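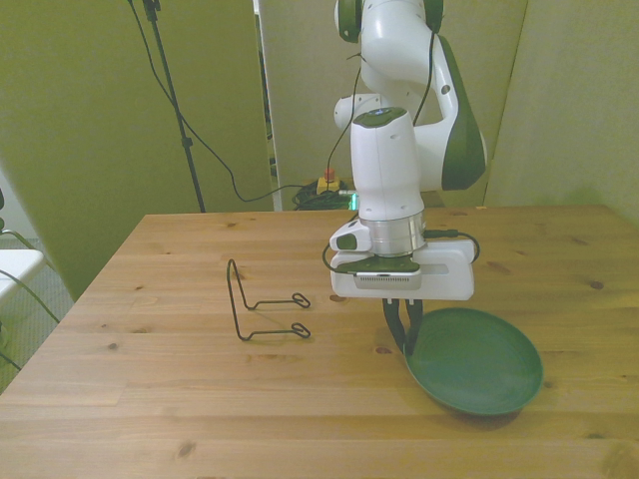
Breadcrumb: Projects > Gunusano > Plate work > Gallery

I've spent most of this year trying to get a robot to put crockery away, and I've got very fond of one particular question: how little does it need to be shown before it can do the job? Our method (we call it Gunusano, after a long evening of bad name suggestions) learns from a person steering the arm through the task a few times, and then fills in the gaps with practice in simulation. The job is to pick up a plate and stand it in a holder. With a plate lying flat like the green one, the fingers have to go for the rim, and they come straight down to it, one on either side if all goes well. The holder we use is only a bit of bent black wire, so there isn't much for a camera to get hold of either - thin things like that are a proper nuisance!

We began with 22 demonstrations, all steered by Murray Dufour, who has far steadier hands than I do. Then we kept taking some away and retraining to see when it fell over. At 18 I couldn't tell the difference. At 13 it still did the pick nicely, but it got sloppy about turning the plate upright. At 3 it was hopeless, though quite entertaining to watch.

What surprised me was where the trouble sat. I'd have put money on the grasp being the hard bit, because the rim is low and the fingers have to get very close to the table. But the grasp held up well even with fewer demonstrations, and it was lining the plate up with the holder that went first. We'd been feeding it the view from the wrist camera only, and once the plate is in the fingers I suspect it blocks a good part of what that camera needs. Adding a second, fixed view helped a lot (Carnotgate, the older method we compare against, had one from the start, so fair play to them).

Next up is a heavier plate and then, if I'm feeling brave, bowls. The write-up is with Berer at the moment and I'll link it when it's out.

Comments

Noiphan: Did you try moving the holder between runs, or was it always in the same spot?

Author: Moved it every time! Only by a hand's width or so, though. Bigger moves are on my list.

plates_and_bolts: Would love to see the 3 demo version. Please post the failures as well - they're the bits I learn from.

Tamsin R: We had the same thing with saucers, picking was fine and placing was awful. A second camera sorted most of it for us too.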